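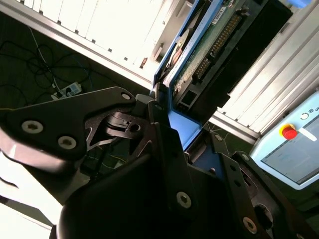 The gripper's hex-socket screws, with the teach pendant and its red stop button off to the right.

Torque Is Not a Feeling

There is a binder at Flendent that weighs more than some of the parts we ship. It holds the safety paperwork for one robot cell in our Famarbridge building, and I have read it all the way through, which I believe makes me a minority of one. The binder knows the height of the emergency stop. It knows the color of the emergency stop. It has a page on who may stand where while the arm is live, and a second page correcting the first.

What it does not have is a single line about the cables on the floor or the screws in the gripper.

I like rules. I have sat through enough meetings to have earned an opinion on them, and my opinion is that most of ours were written by people picturing the worst day of the year. Fair enough, somebody should. But the worst day of the year usually starts as a dull one, with a screw that has been backing out for weeks and a power strip that everybody steps over. We have seventy-two pages on the moment the arm does something terrible and a blank where the ordinary Sunday shift ought to be.

Take the screws. A gripper is a pile of plates and brackets held together by small fasteners, and it spends its life being shaken. Ask three technicians how tight those fasteners should be and you will get "snug," "good and snug," and a hand gesture. Every one of them is right about his own wrist. The trouble begins when the second wrist follows the first, gives everything an extra tug for luck, and strips a socket. Then we all stand around looking at a part that costs less than lunch and has stopped the line for an afternoon.

The fix is boring. Write the torque number down. Put a stripe of paint across each screw head and the metal beside it, so that anyone walking by can see whether it has turned. Check the stripes every 41 hours of running time. I picked 41 because our counter already rolls over there for the lubrication reminder, and a check that shares a reminder with something else stands a chance of being done. An auditor once asked me for the scientific basis of that interval. I told him it was the interval at which we would do it. He wrote that down without expression.

Then there are the cables. Every robot cell I have ever visited was drawn by an engineer who believed that power arrives by prayer. The drawing shows an arm, a frame and a table. The floor shows black loops lying over one another, a white cable wandering through them, and a power strip doing its best. I don't blame whoever laid them. Cells grow. You add a sensor, then the thing that reads the sensor, then the thing that powers the thing, and at no point does it feel like the right afternoon to pull it all up and start again.

So make a rule that fits how cells grow. Ours at Villosville, where I had a freer hand, is that any new cable gets a tag at both ends before it gets power. It doesn't have to be pretty. It can be masking tape. The tag says what it feeds and what month it went in. When you find one that says January and nobody remembers which January, you have found your next job.

People tell me this is housekeeping and that standards are for serious matters. I have heard it from a vendor, Theodorakopoulos, whose quote for a new guarding package came with nine options and no cable tray. I would point out that the stop button is only as useful as the path your feet have to take to reach it. A pendant is a fine thing to hold. It is less fine when you are walking backward with it, eyes on the arm, through a patch of floor that has been slowly turning into spaghetti.

And where does the pendant go when you put it down? Our binder is silent. In practice it goes wherever your hand was when the phone rang. I would like a hook. I have asked for a hook in two budget cycles, and I am told it must wait for the risk assessment to be reopened, an exercise priced at $2,000. The hook is in my desk drawer. I bought it myself, and it came with its own screws.

I'll have to look up how tight they go.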